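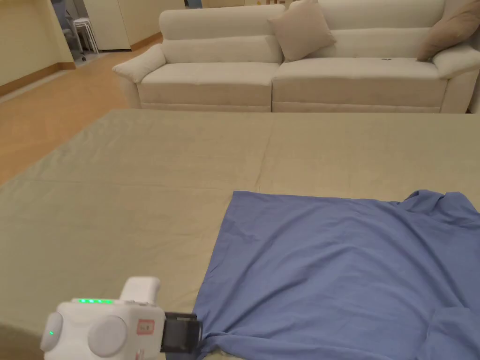
Student project report, Sports Studies, second year
Submitted in December by the author, Dondbridge group

Free throws late in practice: a small study with the Ranon team

The aim of this project was to see if players of a school basketball team shoot free throws worse at the end of practice than at the start. I play in the Ranon second team myself, so I had permission to come to the gym in Ferkcombe and write down the results.

Method

I followed 8 players. Each player took five free throws after warm-up and five more in the last minutes of practice, when the legs are already heavy. This makes 40 shots at the start and 40 at the end of every practice. The players knew that I was counting, and this is a weakness of the study. I did not give any advice about technique.

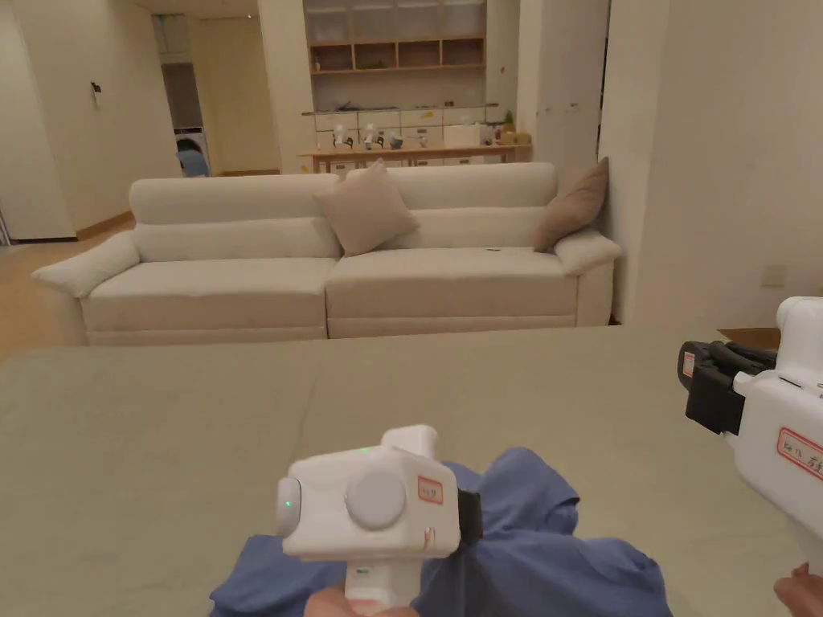 Picture 2. Blue cloth and two white grippers.

In the first week I wrote only "in" or "out". Later I added a mark for short shots, which I should have done from the beginning. For this reason the short shots are known only for the second part of the study. I used the Duman scoring sheet, which our teacher gave us, but I changed two columns to have more space.

Results

In the second part of the study the players missed 103 shots in total. Of these, 53 were short, and most of the short ones came at the end of practice. Two players shot better when they were tired. One of them told me that he thinks less at that time, and I cannot check this with my data.

The difference between start and end was clear for the younger players and very small for the older ones. 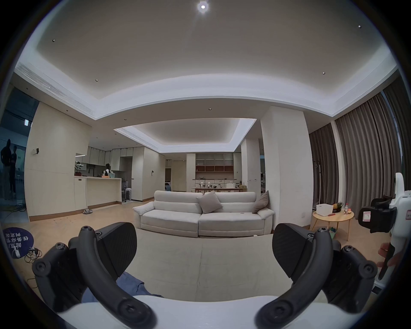
I expected also a difference between guards and centers, but I did not find it. The group is small, and one center was absent for two practices with a bad ankle, so his numbers are not complete.

Discussion

Short misses can mean that the player uses less leg power when tired. It would be useful to film the knees from the side and compare. I would also like to repeat the test after real games, where there is noise and pressure. The coach at Ferkcombe has now moved some free throws to the end of practice, but this is too recent to say anything about it.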